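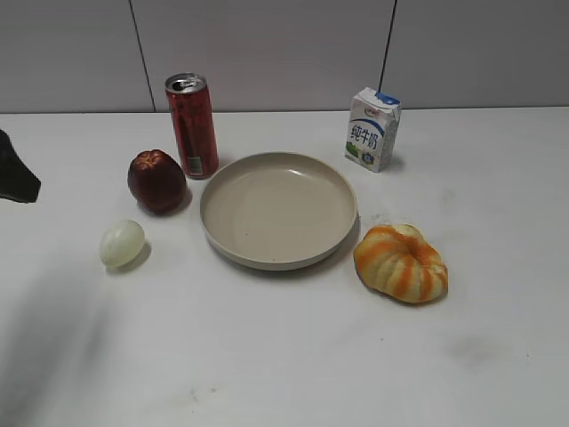
My mother's theory of lunch was that it should be eaten off a plate, at a table, sitting down, and I spent twenty years proving her wrong over a sink. In March I gave in. The rule I set myself was that everything I meant to eat had to be out on the table before I was allowed to start, which cures you of the handful-of-crackers-while-deciding method almost at once. It also makes you look at your food. A red apple, a peeled orange, a small carton of milk, a can of something already open, and an empty beige plate in the middle waiting for me to commit. Laid out like that on a white tabletop, lunch looks like evidence.

I should say where the rule came from. Elsa Kemppainen, who I worked with back at the Bedgate office, used to lay out her whole lunch before touching any of it, and it drove me up the wall. She'd line it all up and then sit there, considering. I'd be done with my sandwich and halfway through an email before she had picked up a fork. I asked her once what she was waiting for and she said, "I'm not waiting, I'm having lunch." I thought about that for years, mostly with irritation.

The first problem was the plate. I owned plates, but they were the big dinner kind from the Achterberg outlet, the ones my ex called "the hubcaps," and an apple on a hubcap is a sad thing to see. You feel you ought to be sent to bed afterward. What you want for a cold lunch is something plain with a low rim, so the orange segments don't make a break for the floor. Plain is important. I had a patterned plate for a week, a gift, with a rooster on it, and I got tired of being looked at.

The second problem was the orange. I had somehow reached the age of 65 without having a policy on when to peel an orange. If you peel it at the start, it's ready when you want it, but it sits there drying out and getting slightly leathery while you deal with everything else. If you peel it at the end, you have sticky hands and a pile of peel and no interest in the orange. I now peel first. The peel goes straight in the compost pail, and then I wash my hands, and by then I'm hungry enough to be civil about the rest of it. My brother-in-law Jouko says I've invented mise en place. Jouko eats standing up at the hardware store, so I don't take notes from him.

Then there's the milk. I know. A grown man with a little carton of milk. I started buying the small ones when I noticed I was pouring most of every half gallon down the drain, and I've stopped explaining myself at the checkout. They cost more per ounce and I have made my peace with it. What I haven't made my peace with is the spout, which opens cleanly on every fourth carton and otherwise has to be attacked with a butter knife.

Cans are easier. My only rule there is that the can stays toward the back of the table, behind the fruit, on account of my elbows. I lost a library book that way in the first week. (Two dollars a day until I owned up, and then they charged me for the book anyway.)

What I did not expect was how long it takes. Lunch used to be four minutes. Now it runs most of half an hour, and there isn't any more food in it than before, possibly less. I chew. I look out the window at the Futmont delivery guy trying to parallel park. Yesterday I ate an entire apple, down to the part you're supposed to stop at, and it was a pretty good apple.

I told Elsa all this on the phone, expecting some credit. She said she mostly eats in the car these days.

Next I'm going to see about a napkin. Cloth, I think, if I can find one without a rooster.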